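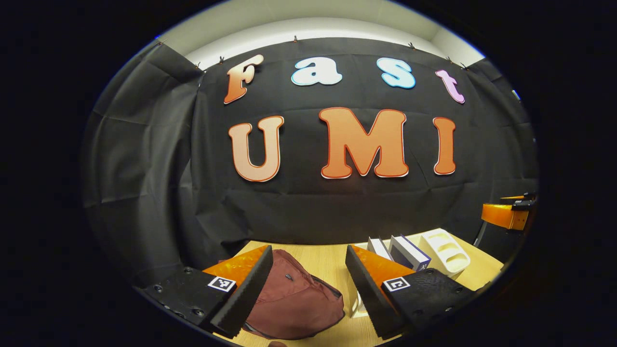
Drunotside data collection group
Minutes of the March meeting, upstairs room, 2 p.m. start

I'm doing the minutes again, so the usual warning applies: I write these the way I talk, and if I've got you wrong, shout before the next one and I'll change it. Most of us were in the room. The Mulby people were on the call and could hear us fine once we moved the laptop away from the heater. Apologies came from the training side, who sent their notes ahead, and I've put those in where they belong.

1. Last month's minutes

Agreed, with one correction. I had written that the Čierny set was finished. It was finished being recorded. It hadn't been checked, and a few people had gone ahead and used it on the strength of my sentence. Sorry about that!

2. Where we've got to

The total stands at 3784 episodes kept across both sites. I read that out and there was a small cheer from Mulby, who have done more than their share. The aim for the coming month is another 400, all on the bag task, and we spent most of the meeting on what should count towards that and what shouldn't.

Training's note says the current model is quite happy with the books and the tray and much less happy with anything soft. Given a fabric bag it goes in too high and closes on nothing, or it gets one side and drags. They'd like a lot more variety in how the bag starts out. I said we could do that, but we need to agree what variety means, or we'll all do it our own way and end up with a great heap of the three or four poses that come naturally to whoever is holding the gripper.

3. The bag task (long one, sorry)

We went round in circles a bit, so I'm writing down where we landed and leaving out the route.

The fingers start well apart and stay open until the bag is between the pads. Several of us have got into the habit of closing a little on the way in, me included, and it makes the approach look much tidier than it is. Stop doing it.

Start poses are to be drawn from the shuffled list, and you do the one that comes up even if it's awkward. Flat, on its side, strap tucked under, strap hanging loose, zip towards you, zip away. If the strap catches on a pad halfway through, carry on and see the attempt out, then mark it as caught. Training do want those. They don't want the ones where somebody's other hand came in to help, and there were a fair few of those in the last batch.

There was some disagreement about whether to use just the maroon bag or bring in others. Mulby would like to use whatever they have in the cupboard. I was worried about changing two things at once, and I still am, but I was outvoted. So: maroon bag for the first half of the 400, then mixed bags, with the bag written in the log each time. Please write the same word each time too. We currently have maroon, burgundy, dark red and "the red one" and I'm fairly sure they're all the same bag.

4. What else is on the table

The two books and the cream tray are staying as clutter. They should move between episodes, though. In the last lot I looked through, the books were standing side by side with the tray tipped up next to them for ages at a stretch, and the worry is that the model learns to go left of the books and calls that finding the bag. New rule: shift something every 20 episodes at the very least, and more often if you remember.

Cups, packaging and so on are fine as long as you meant them to be there. Your tea isn't.

5. Backdrop

Somebody from training asked whether the "Fast UMI" lettering ought to come down while we record. Good question, and we had no proper answer. The case for taking it down is that big orange letters on black cloth are the easiest thing to see from anywhere on the table, so the model could be leaning on them to work out where it is. The case for leaving it is that a good part of the existing data has it, and everyone likes it.

We settled on a trial. One batch of 60 with the letters up and one batch of 60 with plain cloth, same start list, same person doing both. Training will compare and we'll talk about it next time. When you take the letters off, please mind the cloth, and check the clips along the top before you start, as a slow sag over the course of a session shows up badly when you play it back.

The folds in the cloth came up as well. I offered to iron it. Training's note says leave the folds alone, which suits me very well.

6. Grippers and pads

The foam pads were discussed. Mulby have noticed their ridges getting worn along the outer edges and asked if that matters. For the soft things it probably does, so compare against an unused pair before each session and swap both sides together. Write the swap in the log.

Please also wipe the square markers on the finger plates. We use them to work out how wide the fingers are open, so a smeary thumbprint can cost us the opening width for a whole run. A dry cloth only, please! The Zotlow spray leaves a shine and we've had trouble with it already. It's now in the kitchen and should stay there.

7. Checking

Currently I check Mulby's and Mulby check ours, and both of us are behind. We agreed that whoever records does a quick pass on the same day, just to throw out dropped tracking and helping hands, and the swap check happens after that. I'd hoped to get a second pair of eyes from training, but they've said no until the Čierny set is through.

8. Anything else

Mulby asked if the log could have a drop-down for the bag. Yes, I'll do it.

The upstairs room is booked from 9 a.m. for the bag sessions. If you're first in, put the lights on a bit before you begin, and put the start list back in the tray by the door when you go.

Actions

Me: drop-down in the log, shuffled start list to both sites, one word for the maroon bag.
Drunotside: both backdrop batches, letters first and then plain.
Mulby: list of the other bags, fresh pads, first share of the 400.
Training: compare the backdrop batches, finish checking Čierny.

We finished at 3.40 p.m. Next meeting same time, same room, laptop nowhere near the heater.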